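编辑器小贴士：旧文章怎么搬到新页面

各位Jovville的作者，大家好。五月换了新的编辑器以后，我收到不少来信，问得最多的是旧文章怎么办。我自己上个星期搬完了Zokville栏目的全部文章，一共229篇，所以把方法写在这一期里，希望对大家有用。

首先，请不要从旧页面直接复制文字，然后粘贴到正文框。这样做会把旧的字体和行距一起带过来，手机上看就会很乱。比较好的做法是：打开旧文章，点右上角的“导出”，选择“纯文本”，保存以后再把文字粘贴到新页面。小标题会变成普通的段落，需要一个一个重新设置。把光标放在那一行，在左边的菜单里选“二级标题”就可以了。

第二是链接。纯文本里面没有链接，所以我一般同时打开两个窗口，左边放旧文章，右边放新文章，一边看一边补。站内的链接请用“搜索文章”的功能来加，不要粘贴网址，不然以后文章改了地址，链接就会断。 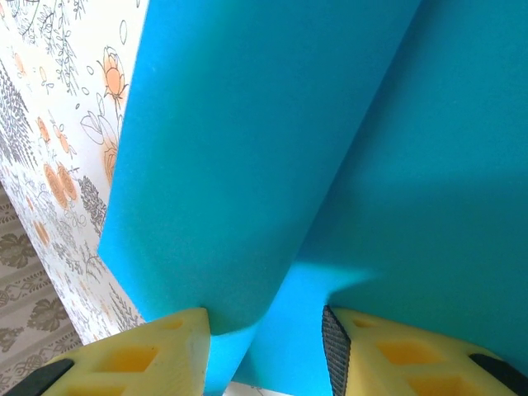
第三是摘要。新页面要求每篇文章有摘要，最多200个字。如果您不写，系统会自动用第一段的开头，常常在句子的中间停下来，读者看了不明白。我建议写两句话：第一句说文章讲什么，第二句说适合谁看。标签最多可以加5个，请尽量从已有的列表里选。以前有人写“手工”，有人写“手工制作”，结果同一类的文章分在两个地方，很难找。

还有一个问题我没有完全解决。用Pronov插件做的表格，导出以后只剩下文字，格子都没有了。Gebreyes栏目的表格特别多，我现在的办法是在新页面里重新画一个，然后一格一格地填。这个办法很慢，如果哪位有更快的，请写信告诉我，我会放在下一期里。

最后请注意，旧编辑器到2026年9月1日关闭，之后只能看，不能改。没有写完的草稿也要在这之前导出，因为草稿不会自动搬到新的系统。发布以前，请点“预览”，电脑和手机两种都看一遍。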